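Week 5 notes: Planning for two arms at one table

Unit coordinator: Oratile Hendricks
Notes prepared by Unathi Joubert

Welcome back, everyone, and thank you for the very good questions after last week's session on frames and transforms (I've tried to fold most of the answers in below, so bear with me if a paragraph wanders a bit). This week we leave the single arm behind and start planning for a pair of them sharing a workspace. You'll want your copy of the Vetumus planner open while you read, and the Shabalala scene file loaded, as the prac on Friday uses both.

1. What the planner knows

A planner has no eyes. It works from the scene we hand it, and the scene is a list of shapes with poses attached. In Vetumus that list comes in two parts: fixed bodies, such as the table and the wall, and movable bodies, which carry a label and a grasp state. When a gripper closes on something, the body has to be detached from the table in the scene graph and attached to the gripper link, so that from then on the collision checker sweeps it along with the arm. Forgetting this step is far and away the most common fault I see in student code, and I've done it myself more times than I'd like to admit!

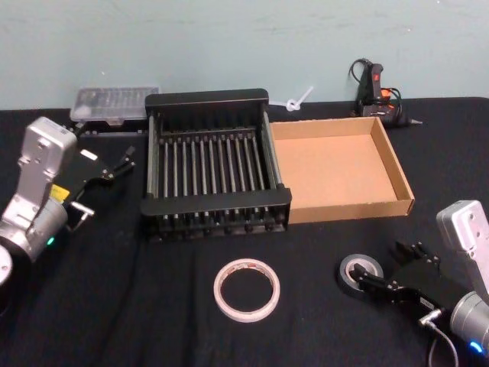 Figure 5.1. Two-arm tabletop task: left gripper empty, right gripper holding the roll of black electrical tape.

Have a think about what the scene graph should say at this moment. The black tape belongs to the right gripper, even though part of it is still resting on the cloth. That contact matters. If you attach the roll and leave the collision pair between roll and table switched on, the checker will declare the start state invalid and the planner will give up before it has looked at a single motion. The usual cure is to allow that one pair for the first short lift segment and then switch it back on. Please don't switch it off for the whole plan, tempting as it is at the end of a long afternoon.

The masking tape is a different matter. It lies flat, clear of both arms, and can stay a movable body on the table with a plain cylinder around it. Yes, the cylinder fills in the hole, and no, you don't need to model the hole unless your grasp puts a finger through it.

2. Thin things and open things

The dish rack deserves a section to itself. A rack is mostly air, with rows of thin bars, and depth cameras are not fond of thin bars. You may get a few of them, or a smear, or the wall behind. I'd suggest a solid box for any motion that only has to pass over or beside the rack, and the detailed mesh only for motions that reach in between the bars. Keep both in the scene file and let the task step choose.
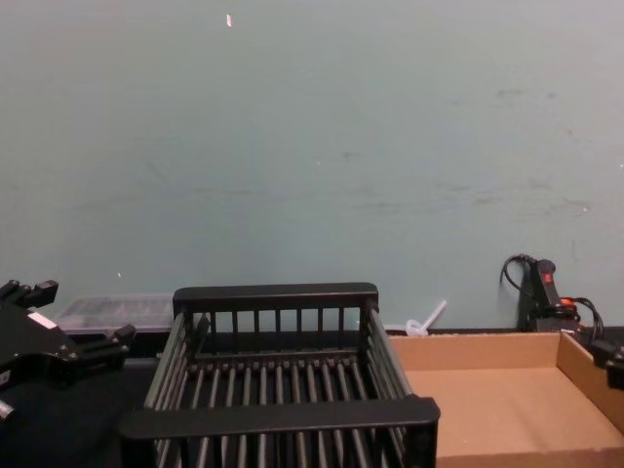 The cardboard tray wants the opposite treatment. Put a solid box around it and you've put a lid on it, and every placement inside becomes a collision. Five thin slabs will do the job nicely: one for the floor and one for each wall. Watch the side shared with the rack, too, as the two sit so close that padding both of them will make the shapes overlap. Overlap between two bodies on the table does no harm as long as that pair is excluded from checking.

3. Taking turns, or not

For the prac we plan both arms together, as one long joint vector, with a sampling limit of 4,000 states per query. The older approach, which you'll meet in the Drosatitz reading, plans one arm first and treats its path as a moving obstacle for the other. It is quicker and often perfectly fine, but it can fail where a joint plan exists, simply by giving the first arm the best route through the middle. Try both on query 534 and compare the paths as well as the times.

Before Friday

Read the Drosatitz chapter up to the worked problem (skip the proof, it's lovely but long). Run the Gendau viewer on your scene file with the padding turned on, and fix any start state it paints red. Bring your attach and detach code, finished or otherwise, and we'll go through it together in pairs. Oratile will be in the lab for the first hour and is very patient with quaternions.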